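Steaming buns without the soggy bottoms

I was given an electric steamer last December and for weeks it did nothing but broccoli. Then my friend Booker Quintanilla came round with a bag of frozen buns from Barros, the little grocer's near me, and I've hardly used a saucepan since!

A few things I've picked up along the way. Don't cram them in. Buns swell as they cook, and two that touch will tear each other's skins when you pull them apart. I stick to small batches (I can always do another lot). A square of baking paper under each one stops them gluing themselves to the metal, but keep it small so it doesn't cover up the holes.
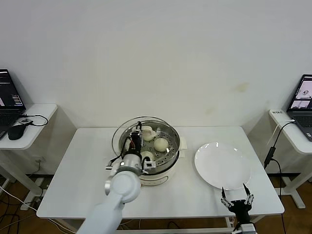 Three buns in the basket, big white plate at the ready.

Get the plate out before you start – a large one, so the buns can sit apart. When the timer goes, switch off and leave the lid on for 3 minutes. I used to whip it off straight away and they'd sink and wrinkle, poor things. Lift the lid away from you, and tip it sideways so the drips run down the glass and miss your buns.

Straight from the freezer, mine take 9 minutes longer than fresh ones. Leftovers go back in for a quick blast the next day, and they come up much softer than they do in the microwave.

Empty the water out of the base once it's cooled, too. If it's gone chalky, a splash of white vinegar left in overnight does the trick.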